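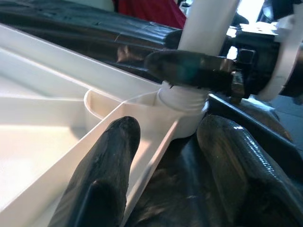
Mihret Sisay asked at the first review why a plastic table should need a report at all, as it goes together by hand and comes with one page of instructions. We have kept the question in because the rest of the project grew out of it.

Our subject was a small white table with screw-in legs. We looked at how the legs join the top and what slows people down when they put it together or take it apart for storage.

1. The top

The top is one molded piece. Turned over, it shows a raised rim, a cross of ribs through the middle and a round socket at each corner. The ribs let the maker use thin plastic and still get a stiff surface. 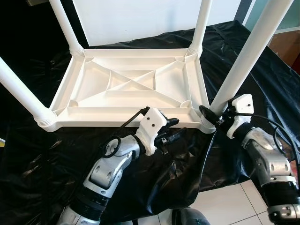 We worked with the table upside down the whole time. The instructions tell you to do this, but they don't say to cover the work surface first, and our first top got scratched in September. After that we used black plastic sheeting – it bunches up, but it protects the top.

2. The legs

Each leg is a white tube with a thread at one end. All four are the same, so any leg can go in any corner. Starting the thread straight was the hardest part. Most people in our trials tilted the leg a little, felt it catch and had to back it out.

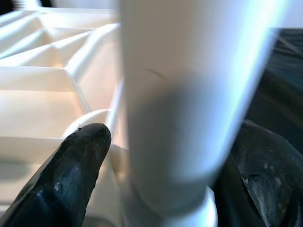 3. Trials

Gonzalo Aguirre ran the timing. The slowest full assembly took 618 seconds and the fastest took 178. Nearly all of the difference came from cross-threaded legs. People who turned the leg backward until it dropped into place had much less trouble.

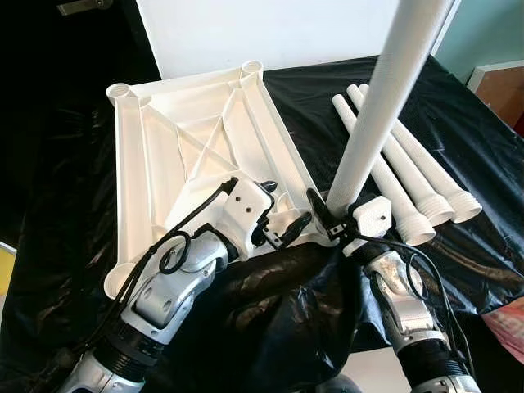
Figure 4. Table base with the underside up, and legs with threaded ends.

4. Changes we suggest

Add a line about turning the leg backward first. Print the drawing of the corner socket larger. A short smooth section ahead of the thread would also help – we did not have time to make one and test it.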